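Workshop tips: getting a small arm to pick up rolls, rings and other things with holes

Posted 26th December by Neville Rowbotham

These are notes from the bench on the software side of grasping. They assume you already have an arm that moves when told to, a wrist camera and a parallel gripper. I run the Gosamer planner with Edia for vision, but most of this carries over to other setups.

Calibrate before you tune anything

If the grasp is off to the same side every time, leave the planner alone and redo the hand-eye calibration. I spent most of March changing approach angles to fix an error that was in the camera transform. Take at least 13 poses, tilt the wrist in every one of them, and throw out any where the target is blurred. Save the result with the name of the camera mount in the file name. If you take the mount off to clean it, calibrate again.

Don't aim for the middle of the blob

Most segmenters give you a mask and most scripts take the average of the mask as the grasp point. For a roll of tape that point is in the hole. With a parallel gripper closing across the outside, this is fine, and the center of the hole is a good place to line up on. For a pinch on the rim it is useless – the fingers close on air. Decide which grasp you want first, then write the rule for the point.

Fit a circle to the outer edge and a second one to the inner edge. If the two centers are more than 8 pixels apart, the roll is probably leaning, and you should treat it as an ellipse.

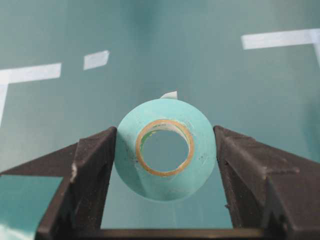 Depth is the other thing holes will spoil. The sensor reads the table through the opening, and if you average depth over the whole mask the target ends up too low. Take the median over the ring only. Rattana Ruangrit, who shares the bench with me, also drops the outermost 2 pixels all the way around, where readings smear between the object and the table. I copied her and the stray values went away.

Similar colors

A color threshold is quick to write and works until the thing you want is close to the color of the table. Then you get half a ring, or the whole tabletop. Use edges or depth to find the outline and keep color as a tie-breaker. Lock the exposure and white balance too. Auto white balance will drift as the gripper fills the view.

Closing the fingers

Set the close command to stop on motor current. Width alone will not do, because a roll gets thinner as it is used. Start with a low limit and raise it until the roll stops slipping in a short test lift. Cardboard cores crush if you go too far. After the close, read the finger width back. If it is at zero, open, back off and look again before you retry.

Wait 300 milliseconds between the close and the lift. Our arm used to start up while the fingers were still moving.

Logging

Save the wrist picture at the moment of the close, along with the mask, the chosen point and the finger width. Levchenko's log viewer will show all four side by side. Presilach does it too but wants its own folder layout, and converting old runs was more work than I cared for. Keep the failed grasps. I test every planner change against them before it goes near the arm.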